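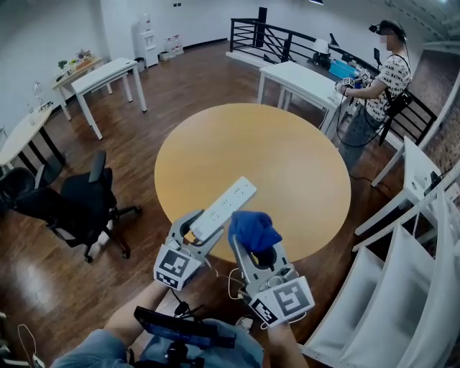

How often should you wipe a power strip? Once a month is enough for me, with a cloth that is only a little damp, and always with the plug out of the wall first.

July 21, 2020

I did not think about this question at all until January, when I moved a strip on my desk and saw a grey line of dust exactly in its shape. Since then it has its own place on my cleaning list, between the lamp and the chair wheels.

My way is simple. I unplug everything, also the strip itself, and I put the plugs on the table in the same order as they were. Then I go over the sockets with a dry soft brush, the kind you would use for a computer keyboard. The cloth comes after, for the outside and the cable only. I never push a wet cloth over the holes. My friend Jolán Bárány uses a cotton bud for the corners, and I have tried it, but it leaves small threads behind and then I must take them out again.

After the wiping I leave the strip on the table for 90 minutes before I plug it in. Maybe this is too careful. I use the time for the cable, which I check slowly between two fingers from one end to the other. If I find a crack or a brown mark near a socket, I don't repair it, I buy a new one. My last one was from Kirwood and had a cable so short that it could not reach the wall, so please measure first!

A few words about cloths. I keep 3 of them only for desks and electrical things, and they never go to the kitchen. I wash them without fabric softener, as Krisztina Pap taught me, and they pick up the dust much better now. For a wooden table I turn the cloth to a clean side and wipe along the grain, then once more with a dry one. On white desks I need a drop of washing-up liquid for the tea rings. Mine are many.

Ilona Gál asked in a comment if she can do the same with the strip behind her fridge. Yes, but pull the fridge out when somebody is with you, and don't leave it switched off for long in this weather. I still have the strip under my bookcase to do, and I will write next time how I fixed it to the wood.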